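**Boletín de la oficina · febrero**

## La semana de cuatro días, vista desde la cocina

En la última circular de dirección se nos vuelve a proponer la semana de cuatro días. La propuesta llega firmada por Umavow, la consultora que ya nos vendió el calendario flexible, y trae una cifra muy lucida: de las 690 personas que respondieron a su encuesta, casi todas dicen vivir mejor. Me alegro por ellas. Lo que no encuentro en las 26 páginas del informe es qué se les preguntó, ni a qué se dedicaban, ni si alguien volvió a llamarlas pasado el primer entusiasmo.

Quien haya trabajado en Kernine más de un año recordará otras promesas. Las reuniones de pie iban a durar diez minutos. El correo interno iba a desaparecer. La sala de descanso iba a ser «el corazón creativo de la empresa», y es una sala donde la gente descansa, cosa que me parece muy bien y que no necesitaba lema.

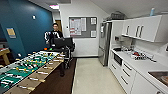 El problema de estas propuestas es que se discuten como si el trabajo fuera un líquido que se puede pasar de una jarra a otra. Si quitamos un día, dice Umavow, la misma tarea cabrá en los demás, porque perdemos tiempo en distracciones. Habría que ver de qué distracciones hablan. Si se refieren al café, llevamos años trabajando con café. Si se refieren a que hay que pedir tres firmas para comprar un cable, estoy de acuerdo, pero eso se arregla quitando firmas y no hace falta tocar el calendario.

Tampoco ayuda que el informe mezcle cosas distintas. En unas páginas se habla de trabajar menos horas por el mismo sueldo. En otras se habla de meter las mismas horas en menos días, con jornadas que empiezan a las siete y acaban cuando los niños ya han cenado. Las dos se llaman igual, las dos llevan el mismo logotipo de colores, y supongo que quien tenga que votar deprisa no se fijará en la diferencia. Yo tardé dos lecturas.

Lo que sí funciona, por lo que cuentan los compañeros de la delegación de Urnarden, es algo bastante más modesto: los miércoles no se convocan reuniones. Ni cortas, ni «informales», ni de seguimiento. Lo llevan haciendo 7 meses y no han necesitado consultora. Eso sí, también reconocen que los martes se han vuelto insoportables, dato que casi nunca aparece cuando se cuenta la historia.

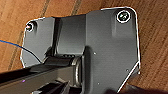 ## Quién cubre el viernes

Supongamos que aceptamos. Alguien tendrá que coger el teléfono el día que falte. El informe lo resuelve con una frase, «rotación natural de los equipos», y pasa a otra cosa. En atención al cliente son tres personas. Si rotan de manera natural, habrá días en que quede una sola, y si esa persona se pone enferma no quedará ninguna. No digo que no tenga solución. Digo que la solución cuesta dinero y que en el documento no hay presupuesto por ninguna parte.

Me han respondido en el pasillo que en Valente lo probaron y salió bien. Puede ser. Valente vende papel al por mayor, cierra en agosto y no tiene guardias. Compararnos con ellos tiene el mismo valor que comparar una frutería con una farmacia de guardia porque las dos tienen mostrador.

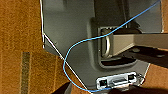

También se me ha dicho que soy de los que ponen pegas a todo. A casi todo, sí. A la jornada intensiva de verano no le puse ninguna, y fue porque venía en media página, con horarios, nombres de los turnos y una fecha de revisión. Cualquiera podía leerla en el ascensor y saber qué iba a pasar con su tarde. Pido lo mismo para esta: media página, una prueba en un departamento que dé la cara al cliente y alguien de la casa, no de Umavow, que mida los resultados.

Y que se mida lo incómodo. Preguntar a la gente si le gusta tener un día libre más es una pregunta con respuesta conocida. Más interesante sería saber cuántos abrieron el portátil ese día libre, a qué hora salieron los otros cuatro y si las vacaciones siguieron contándose igual. Del último punto, por cierto, el informe no dice una palabra. 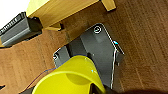 ## Qué se vota y cómo

- La consulta se abre un miércoles y estará disponible en la intranet, en el apartado de siempre.
- Hay dos casillas, «sí» y «sí, con matices». He preguntado por la tercera y me dicen que lo están mirando.
- El informe completo puede pedirse en recepción. Recomiendo el anexo final, donde se explica de dónde sale la muestra con letra muy pequeña.
- Quien quiera mandar una réplica a esta columna tiene el mismo espacio en el próximo número. Se agradecen las que traigan cuentas hechas.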